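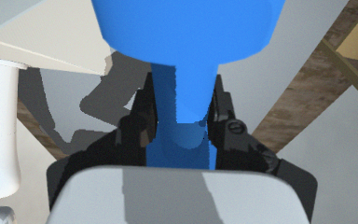
Greifer-Bausatz Arker von Gaderus: ein Erfahrungsbericht aus der Kellerwerkstatt

Von Antonina Stelmakh, 17. November 2021

Seit Oktober steht der Arker bei mir auf der Werkbank, und weil mich im Forum mehrere von euch gefragt haben, ob sich der Zweifingergreifer für daheim lohnt, schreibe ich das jetzt einmal in Ruhe auf (holt euch ruhig einen Kaffee, kurz fassen war noch nie meine Stärke).

Der Zusammenbau hat mich zwei Abende gekostet. Die Anleitung ist ordentlich bebildert, nur bei den Fingern fehlt der Hinweis, dass man die Schlitzschrauben erst ganz zum Schluss festzieht. Ich habe sie natürlich gleich angeknallt und durfte wieder von vorne anfangen. Wer einen Schraubendreher mit schmaler Klinge hat, ist klar im Vorteil!

Richtig ins Herz geschlossen habe ich die Simulation, die als Programm beiliegt. Man baut sich seine Umgebung am Rechner nach, mit Balken und Platten und was man sonst so herumstehen hat, und probiert dort die Griffe aus, bevor am echten Arm etwas zu Bruch geht. Mein Prüfstein war der blaue Trichter: oben weit, unten ein langer Stiel, den die beiden schwarzen Finger von links und rechts fassen, knapp unterhalb der Stelle, an der er breiter wird. Greift man zu hoch, rutschen die Finger an der Schräge ab. Bis ich die passende Höhe gefunden hatte, brauchte ich 17 Anläufe, und ich gebe zu, dass ich beim letzten laut gejubelt habe.

Die Grafik ist schlicht, die Schatten sind hart wie mit der Schere geschnitten, aber für meine Zwecke reicht das völlig. Etwas Mühe hatte ich mit dem Import eigener Teile. Größere Modelle lädt das Programm zäh, und die Fehlermeldung 2284 erklärt sich leider nirgends — der Kundendienst hat mir nach 12 Tagen freundlich, aber knapp geantwortet, ich solle die Datei neu speichern. Das hat geholfen.

Am echten Arm laufen die Finger leise und schließen gleichmäßig. Glatte Kunststoffteile mögen sie weniger, da habe ich mir dünne Gummistreifen aufgeklebt. Die Kabel dürften gern länger sein, bei mir reichen sie gerade so bis zum Netzteil.

Ich würde den Arker wieder kaufen. Als Nächstes kommt der Flaschenhalter dran, die Teile dafür liegen schon auf der Bank.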